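Konholm stone polish and sealer, two-bottle kit. Quick review, am between jobs.

Bought this in September after the Predia spray I used for years changed its formula and started leaving a film. Kit is a cleaner, a sealer, 2 cloths and a leaflet you can ignore. Paid 50 for it, which stung a bit. The refill is 75 for the big bottle and no I haven't worked out why the refill costs more than the kit. Bigger, I guess.

The cleaner. Good. Smells like pears, goes away in a few minutes. You spray, wait, wipe with the blue cloth. Don't let it dry or you'll be there all evening buffing out the rings. Ask me how I know. Works on tea, works on olive oil, did nothing for an old wine mark by my stove but that's been there since before I moved in.

Sealer. Fussier. Thin coats!! First time I poured it on like pancake syrup and got a sticky patch that took two days to go. Second time, thin, wiped off before it hazed, much better. Water beads up on my kitchen counter now. Lemon juice still etches it, sealers don't stop that, whatever the bottle hints at.

Dark stone is where you notice the difference. Every smear shows on brown or black, and overhead lights make it worse.

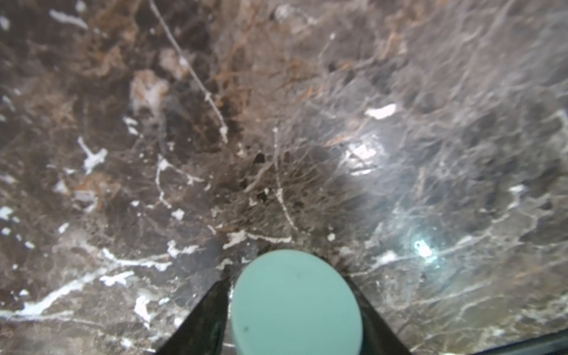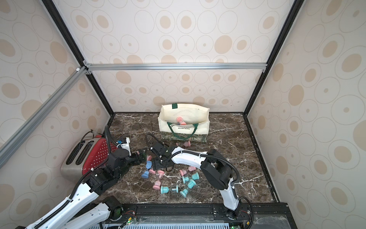
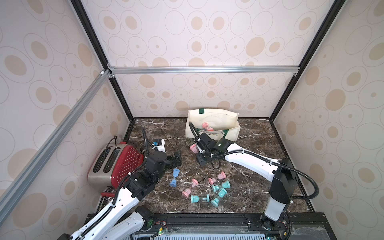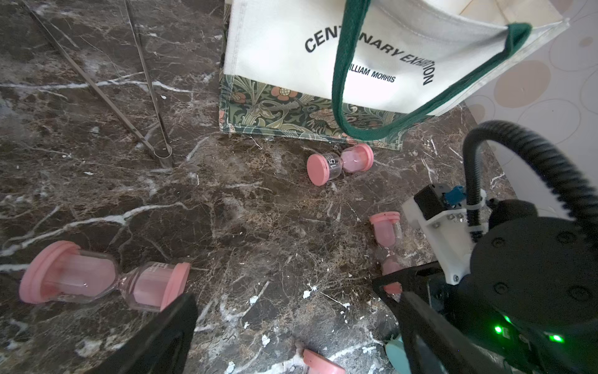 Dark brown marble with pale veining, all four.

Mairéad Ó Briain tried it on her hall table (white, honed) and couldnt see any change at all. So if yours is matte, maybe save your money. Jarlath Heffernan swears by Clomila paste, which I've also had. Deeper shine, sure, but your arm will fall off, and it gets into every crack and goes chalky. Fine for a windowsill. Not doing a whole kitchen with it.

Gripes: the sprayer. Cheap. Mine leaked from the neck by the second week, swapped it for one off an old bottle. The label peels when wet and the directions are on the label, so take a photo first. Cap on the sealer is a child lock that locks out adults too.

Ordered from Moynihan, came fast, box was dented but nothing broken. They say 1000 wipes to a refill. Not counting.

Would buy again, for polished stone only. Four stars, would be five with a decent sprayer. Will update if the beading quits before winter.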